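Taking a group to the Randix open day in September – worth it, and how close do you get?

Posted by Mitali Nanayakkara in Days Out and Visits

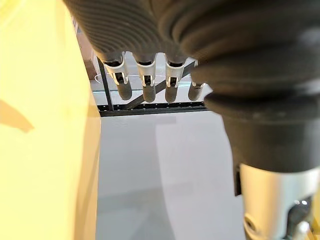
What I'd like to know before I book

I run a small after-school tech club in Tidwood and we've been offered places at the Randix open day in September. The picture is from the page they sent me the link to, and the kids have gone completely mad for the hand with its ribbed black fingers and little white clips (one of them wants to build it out of drinking straws and I have foolishly said yes). There are 9 of us including me and another parent.

My worry is that we'll get there and spend the whole time in a meeting room watching slides. We did a visit to a bottling place last year and saw one machine through a window, and it was switched off for cleaning. Is there a proper demonstration? Can you get near enough to see the fingers? And is it all right for ten-year-olds, or is it really meant for people looking for jobs? The booking page says "suitable for all interested visitors" and that's your lot. I've also got one lad who hates sudden noises, so anything on that would be a help.

Iresha Sivakumar

I went to the last one with my nephew and we had a great time, so yes, go! You do get slides, but only at the start, and the woman doing them was funny and kept it short. Then they split you into groups of 7, so yours will probably be divided up – ring beforehand and ask for two groups going round one after the other, or you'll lose half your lot to the other end of the building.

The demonstration is in the big hall. You stand behind a taped line, and I'd say you're near enough to see the finger joints bend but small children at the back won't see much. Get yours to the front early. When we were there it was picking up sponges and plastic cups and putting them in a tray, very slowly, and it dropped one of the cups and the whole room went "ohhh". My nephew still talks about that cup. They let it have another go and it managed it, and it got a round of applause, which I joined in with.

There's a screen next to it that shows the view from the camera near the hand, so you see the fingertips right up close with whatever is underneath them. I'd plant your straw-builder in front of that and leave them there. The fingertips are rounded rubbery pads and we were allowed to pass a spare one round. It felt a bit like the end of a walking stick.

For the lad who doesn't like noise: the hand itself is quiet, just a sort of whirr. The compressor in the corner is the thing to watch for. It kicks in with a bang and then hums. We took ear defenders for my nephew and he had them on and off all afternoon, and the staff were lovely about it. There's a bench out in the corridor too.

Bring a packed lunch. The canteen is open but it's for staff, and the queue was dreadful. Oh, and closed shoes for everybody, they did turn one man away from the hall in sandals.

darano_dad

Parking is rubbish. Use the Darano Road side and walk.

luo1072

I'd book the morning if you can. We did the afternoon and they were running late, so the questions bit at the end got squashed into five minutes and my daughter never got to ask hers. She emailed it in afterwards and did get a nice answer, to be fair to them (she wanted to know if the fingers can be swapped over when one wears out, and they said yes, one at a time).

Don't know about groups, as it was only the two of us. I don't remember a compressor but we may have been in a different hall. They had one arm at the Luo building as well and you had to put your name down for that at the front desk, so ask when you arrive. The leaflet didn't mention it.

Mitali Nanayakkara

Thank you all, this is so useful! I've rung and they're putting us in two groups in the morning, and I've asked about the Luo building too – they're going to let me know. Ear defenders are on the list. Does anyone know if they let you take photos in the hall? I forgot to ask.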